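City widens toilet replacement rebate to rental homes

Landlords and tenants in Clerkar can now apply for money toward new low-flow toilets under a rebate that used to be open only to people living in homes they own. The change took effect on 5th July and runs until the end of February, or until the money is gone.

The water department has set aside enough for 2,000 toilets. Each household can claim up to $95 per toilet, with a limit of two toilets at one address. Apartment buildings with more than six units have to apply through the building owner, and the owner must list the unit numbers on the form.

Verena Grabner, who runs the conservation office, said most of the older toilets left in the city are in rental buildings near Ukier Street and along the river.

"We had people calling every week to ask if they could apply, and we had to tell them no," Grabner said. "A lot of those tenants pay their own water bill."

To qualify, the old toilet must use more than 3.5 gallons per flush. The number is usually stamped inside the tank or on the bowl behind the seat. Tenants need a signed letter from the owner before any work starts. Work done before the letter is signed will not be covered.
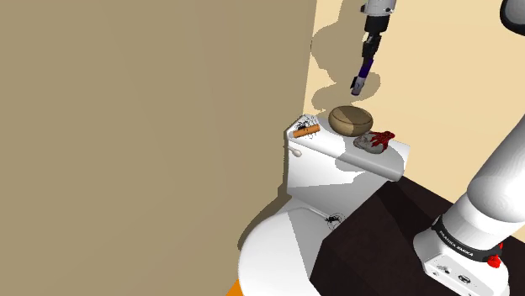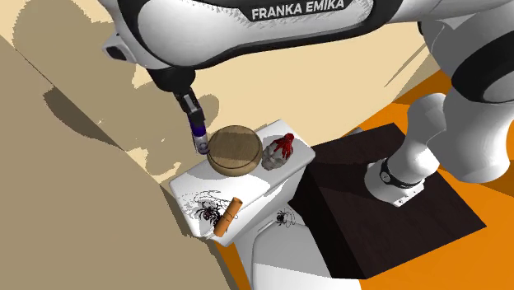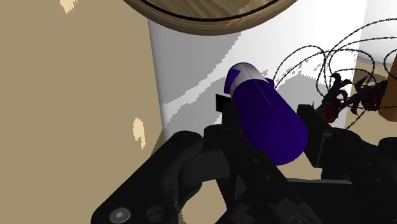 How to apply

Forms are at the water department counter on Kaufmann Avenue and at both library branches. Applicants should bring a recent water bill, the receipt for the new toilet and, for renters, the owner's letter. Checks are mailed in five to eight weeks.

The rebate covers the toilet only. Labor, supply lines, wax rings and floor repairs are not included, and neither are seats bought separately. Old toilets can be dropped off free at the Oltetti Road transfer station with the seat and all metal parts removed.

Edgardo Galang, who owns two small rental buildings on Ukier Street, said he plans to replace the toilets in both over the fall. He said the tanks in one building date from the 1980s and that he has been buying flappers and fill valves for them every year.

"I was going to do one at a time," he said. "Now I'll do the first floor together and see what it does to the bill."

Homeowners who received a rebate in an earlier round can apply again for a different bathroom. The department will post the number of rebates left at the counter each month.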